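L'été, qui arrose ? Conversation avec Leire Arroyo

Je voulais parler à Leire Arroyo depuis l'automne dernier, quand j'ai vu passer sur la liste de diffusion d'Utum un message intitulé « Les tomates sont vivantes, merci ». Rien d'autre dans l'objet, et à l'intérieur un tableau de tours d'arrosage entièrement rempli, du début à la fin des vacances. Quiconque a déjà essayé de faire survivre un potager d'école entre juillet et septembre comprendra que je lui aie écrit dans la minute !

Leire s'occupe du jardin de l'école Zoëga, dans le quartier de Retari. Elle y enseigne en CM1, elle a hérité des carrés potagers à son arrivée (« on m'a donné la clé du portail et celle du cabanon, dans cet ordre ») et elle parle très vite, ce qui m'arrange, moi aussi.

Je commence par la question bête : pourquoi l'été pose-t-il un tel problème ?

« Parce que le calendrier scolaire et celui des légumes ne se sont jamais rencontrés, me répond-elle. Tu sèmes avec les enfants au printemps, ils sont fous de joie, en mai tout est beau, et puis on ferme le portail juste au moment où ça devient intéressant. Les deux premières années, je suis revenue en septembre devant de la paille. Les courgettes avaient fait une seule courgette, énorme, et elles étaient mortes avec. Une classe entière en a fait le portrait, remarque, donc ce n'était pas complètement perdu. »

Elle a d'abord cru que la solution serait technique. Avec un petit budget, l'école a acheté un programmateur Trimelness, qu'on visse sur le robinet et qui ouvre l'eau à heure fixe. Leire avait passé un samedi entier… enfin, une journée entière, à poser les tuyaux goutte-à-goutte avec deux collègues. 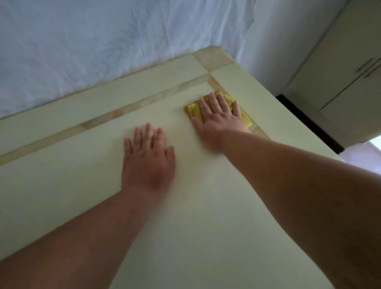 « Le programmateur marchait très bien, je n'ai rien contre lui. Sauf que la mairie coupe l'arrivée d'eau extérieure pendant les travaux d'été. Je ne le savais pas. Il s'est ouvert consciencieusement tous les soirs à vingt heures, sur rien du tout. »

J'ai ri, elle aussi, mais elle dit qu'à l'époque elle avait failli rendre les clés. C'est Beatriz Valente, la coordinatrice d'Utum pour les jardins du secteur, qui lui a conseillé de laisser la plomberie tranquille un moment et de regarder du côté des familles. L'école compte 214 élèves. Il ne fallait pas que tout le monde vienne, il fallait que chacun vienne une fois.

« Au début j'avais fait l'erreur classique, reprend Leire. J'avais mis une affiche : "Cherchons parents pour arroser cet été". Trois réponses, dont une qui me demandait si on pouvait cueillir les framboises. Évidemment qu'on pouvait ! C'est là que j'ai compris. Il fallait écrire les framboises en gros et l'arrosage en petit. »

La nouvelle affiche proposait donc d'« adopter » le jardin pour quelques jours, récolte comprise. Celui qui arrose garde ce qui est mûr. Cette fois, 31 familles se sont inscrites, et il a même fallu raccourcir les tours pour en donner un à chacune.

Je lui demande comment ça se passe concrètement, les clés, les consignes, tout ça. (Dans mon propre jardin d'école, la clé a passé un été entier dans la boîte à gants de quelqu'un, en Bretagne.)

« Un boîtier à code sur le portail du fond. On change le code à mi-parcours. Dans le cabanon, il y a un cahier, un vrai, avec un stylo attaché par une ficelle. Les gens notent ce qu'ils ont arrosé, ce qu'ils ont ramassé, et puis ils se mettent à raconter leur vie. J'ai une page sur un hérisson, j'ai une recette de gaspacho, j'ai un papi qui a dessiné toutes les limaces qu'il a trouvées. Les enfants lisent ça à la rentrée, ça nous fait trois semaines de lecture. »

Pour l'eau, elle a fini par tout miser sur la pluie. Deux cuves d'occasion sous la gouttière du préau, un filtre bricolé dans un vieux collant, et des arrosoirs de petite contenance, elle insiste beaucoup là-dessus.

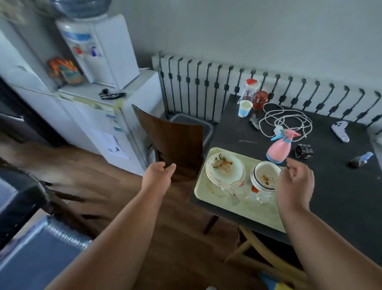 « Les grands arrosoirs, les adultes les remplissent à ras bord, ils en renversent la moitié et ils ont mal au dos. Avec les petits, les gamins veulent participer, et ils visent mieux que nous. »

Les élèves ont relevé le niveau des cuves toute la saison, avec une règle collée sur la paroi, et c'est devenu un exercice de maths à part entière. Total de l'eau de pluie utilisée l'été dernier : 1 981 litres. Ils avaient parié sur davantage et le résultat les a un peu vexés. Cette année, la classe vise 2 462 litres, chiffre obtenu par un calcul de surface de toit que Leire m'a expliqué deux fois et que je ne me risquerai pas à reproduire.

Et le paillage ? Là, elle s'emballe. « Mais c'est la moitié du travail ! Tu peux avoir les familles les plus adorables du monde, si ta terre est nue en juillet, c'est fichu en deux jours. On met du foin, des feuilles mortes gardées de l'automne, du carton sans encre entre les rangs. Bien épais, comme ma main à plat posée sur la tranche. Et on arrose avant de pailler, pas après. Je le répète parce que je l'ai fait dans le mauvais sens. »

Elle a aussi revu ce qu'elle plante. Plus de salades en juin, elles montent et personne n'en veut. Des courges, des haricots à rames, des pommes de terre qu'on arrache à la rentrée avec la classe suivante. Des tomates cerises quand même, parce que sans tomates cerises les familles râlent. Et un carré de blettes que tout le monde dit détester et qui disparaît mystérieusement chaque année.

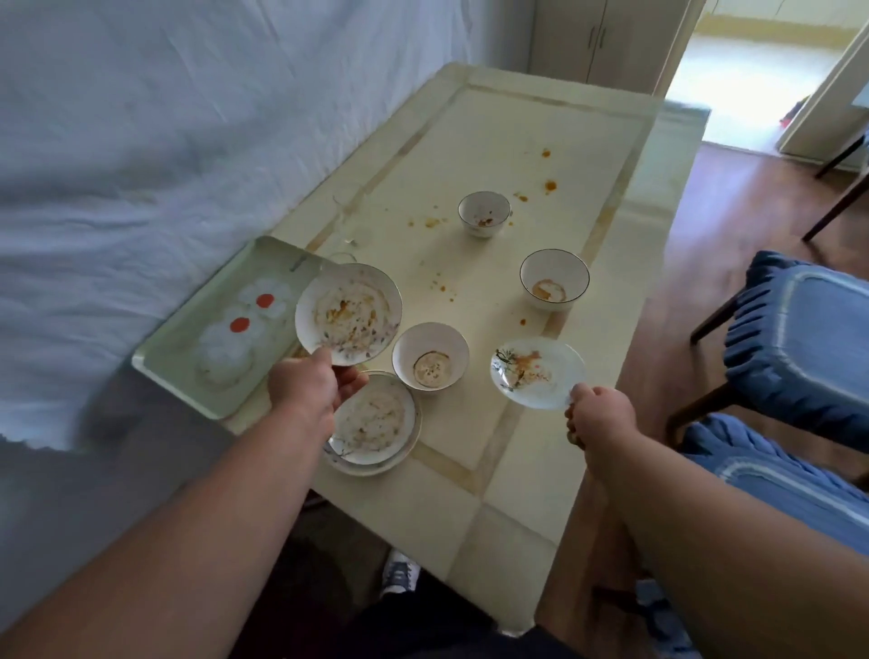 Une assiette blanche dans chaque main, un bol entre les deux.

Je voulais savoir ce qui n'a pas marché, on ne raconte jamais assez ces choses-là. Elle réfléchit un peu.

« Le groupe de messagerie. Catastrophe. Cent messages pour savoir si un nuage comptait comme de la pluie. On l'a fermé et on a gardé le tableau, plus un numéro à appeler si la cuve est vide. Et puis une famille qui a oublié son tour, en pleine chaleur. Je ne l'ai su qu'en septembre par le cahier : les suivants avaient écrit "sol très sec, on a beaucoup arrosé, ne grondez personne". J'ai trouvé ça tellement gentil que je n'ai grondé personne. »

Beatriz aimerait maintenant que d'autres écoles du secteur reprennent le système, et Leire veut bien prêter son affiche et son modèle de tableau, à condition qu'on ne lui demande pas d'aller le présenter en réunion. « Venez plutôt voir le jardin, on discutera en désherbant. » J'ai désherbé, donc. Le liseron de Retari n'a rien à envier au mien.

Avant de partir, je lui demande si elle-même prend un tour pendant l'été. « Le premier et le dernier. Au milieu je pars, je coupe le téléphone, et je rêve de mildiou. »

Les inscriptions pour l'été prochain ouvriront en mai, auprès de l'école. Les framboisiers ont été taillés.

Dernière mise à jour : 7 mars

Commentaires

Maud_potager
Merci pour l'astuce du petit arrosoir, je transmets à notre école tout de suite ! Chez nous les enfants se battent pour le seul qui soit à leur taille.

Gérald
Attention au filtre en collant, il se bouche vite avec le pollen. Je rince le mien après chaque grosse pluie. Sinon très bonne idée, le cahier.

Une maman de Retari
Nous avons fait un tour l'an dernier, mes filles en parlent encore. Et oui, les blettes, c'était nous. Enfin, en partie.

Sylvain T.
Est-ce que le modèle de tableau est disponible quelque part ? Nous avons moins de familles, mais le même problème en août.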